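Ticket: Recorded demos drift away from where my hand was
Product: Dritero teach-by-remote, with Vinon recorder
Opened by: Alper Keskin
Opened: June 2018
Status: Solved (leaving it open a bit for the extra questions at the bottom)

Hi all! Long one, sorry, but I've been poking at this for days and I'd like it written down somewhere before I forget the order I did things in.

I'm teaching our arm to pick things out of a bin by driving it remotely. I hold the hand controller, squeeze the trigger to close the gripper, and Vinon records the whole thing so we can train on it later. The live driving feels great (really, it's the nicest setup I've used). The trouble starts when I play a recording back. The arm goes down into the bin, nice and smooth, and then closes a little bit short of where I closed it. Not by much, maybe a finger's width, but that's plenty when the thing you want is small.

What I expected: playback lands where I landed.
What I get: playback lands short, always toward the front of the bin, and it gets worse the longer the recording is.

I've got 47 demos in this batch and 17 of them are bad enough that I wouldn't train on them. The rest are so-so.

First thing I tried was the obvious one, restarting everything. Recorder first, then the controller, then the arm, then all of it in the order the Rashti guide says. No change at all.

Second thing was the bin. I figured if the bin creeps a little every time the fingers bump a wall, then of course the old recordings would miss. So I went around and checked every clamp, drew pencil marks at the corners, and ran a whole set of demos. The bin stayed on its marks. I was almost disappointed, it would have been such an easy fix!

Third, the calibration. I redid the hand-to-arm calibration twice, once the quick way and once the slow way with all the poses. The numbers came out nearly the same both times, so I crossed that off too.
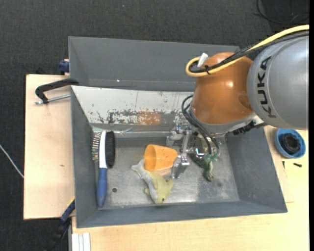
Then I started wondering about the objects. Soft toys squash and spring back, cups roll, and if the thing isn't where it was when you recorded, then "landing short" doesn't mean a lot. So I took everything out, put a strip of tape on the floor of the bin, drove down to it, closed, came up, and played it back. Still short. Same direction, same finger's width. So that ruled out the toys, and it also gave me a much better test than squinting at a plush animal. I'd recommend the tape thing to anybody, it takes two minutes.

After that I made one short recording and one long one. Same tape, same grab, but in the long one I just sat there with the arm hovering for a good while before going down. The short one played back almost perfectly. The long one missed. That's when I finally felt like I was getting somewhere, because it had to be something adding up over time.

I opened the two logs side by side. The arm's positions and the trigger squeezes are saved as separate streams, and each one has its own clock. In the short recording the two clocks agree. In the long one the trigger stream is running ahead by the end, so on playback the gripper closes before the arm has made it all the way down and across. It wasn't landing short at all! It was closing early, on the way in, and once the fingers are shut it looks for all the world like it stopped in the wrong spot. I'd been staring at the wrong half of the problem the whole time.

Update from Dredik support, pasted here so it's all in one place:

"Thanks for the logs, the long one was very helpful. The trigger stream is stamped by the hand controller and the arm stream is stamped by the recorder PC. Please open the recorder settings and look for Stamp Source. If it says Device, change it to Host. Then set the buffer to 2000 and restart the recorder. Old recordings won't be changed by this, but you can re-time them with the align tool under Utilities."

Mine said Device. I'm pretty sure it got flipped when I moved us over to the new controller, and I never looked at that page again.

Changed it to Host, set the buffer, restarted, did the tape test with a long hover. Dead on. Did it again with an even longer hover and a silly zigzag on the way down. Dead on again. Then the toys went back in and I drove a normal session, and the playbacks looked like what my hand did, including one grab I fumbled (so at least it's faithful).

For the old batch I ran the align tool on all of them. Most came out fine. There are 2 that it refuses to open, with a message that says "stream end not found." I think those are the ones where I pulled the controller's plug before pressing stop, so I'll probably just record them over.

Still open, if anyone has time:

Is there a way to get a warning when the two clocks start to split? Even a little yellow dot on the recording screen would have saved me a lot of evenings.

Does the align tool keep the original file anywhere? I made copies first, but I'd like to know for next time.

And does anybody hover less than I do? I tend to park above the object while I make up my mind, and I'm wondering if I should trim that part out before training or leave it in. Right now it's in.

Alper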